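Usari Clean Air Rule 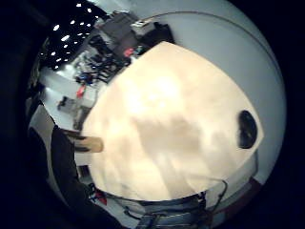

The Usari Clean Air Rule was a county regulation on wood smoke and small boiler emissions, adopted in Usari in April and repealed by the same board two years later, after a change of majority. It is remembered less for its effect on the air, which was never properly measured, than for the arguments made on both sides. Supporters said it would prevent illness on a large scale. Opponents said it would destroy the local economy. Neither side produced much to back this up. The picture shows a rounded cream-colored thing with a short light-tan handle sticking out to the left.

Background

Usari had no air rules of its own before the measure. State limits applied on paper, but inspections were rare and fines rarer. The push for a local rule began after a dispute over the Angelovski boiler works, whose neighbors complained of soot on cars and window sills. The company denied being the source. A consultant's report, paid for by the county, blamed "mixed local sources," a phrase that each camp quoted as proof of its own position.

Provisions

The rule had two main parts. The first set a limit on smoke from commercial boilers and required owners to file a yearly report. The second restricted wood burning on days when the county declared an air alert. Homes with no other source of heat were exempt, as were restaurants, farms and any business that could show "undue hardship." The term was not defined. By the end of the first year the county had registered 2,035 boilers and stoves and had granted hardship status to nearly everyone who asked for it.

Fines started at $20 for a household. Critics on the left called this a token amount. Critics on the right called it a tax on poor families, although poor families who heated with wood were mostly covered by the exemption.

Repeal

The campaign against the rule was led by Stareseck, a trade group for equipment dealers that described itself as a citizens' coalition. Its central claim was that the rule had driven employers out of the county. The one firm it named, Pikance, a maker of packaged sauces, had announced its move before the rule was drafted, and its own notice to staff gave the reason as rent. Stareseck went on using the example.

The board voted 6 to 1 for repeal. The resolution stated that the rule had "failed to deliver measurable improvement." This was true in a narrow sense. The county had budgeted for air monitors and then never bought them, so no improvement could have been measured, and no decline either. A promised replacement, described at the time as a "common-sense clean air plan," has not been published.

Assessment

Xuelian Zeng, a policy researcher who reviewed the county's records, found that only a handful of fines had been issued and that most were later waived. In a paper dated 1 November 2019 she argued that the rule was too weak to have caused either the benefits or the harms claimed for it. Former board members have disputed this, without offering figures of their own.

Her account has gaps. It relies on county files that are incomplete for the second winter, and it treats a lack of fines as a lack of compliance pressure, though some owners may have changed their habits after a warning letter. Stareseck still lists the repeal among its achievements and credits it with restoring jobs. The group has not said which jobs.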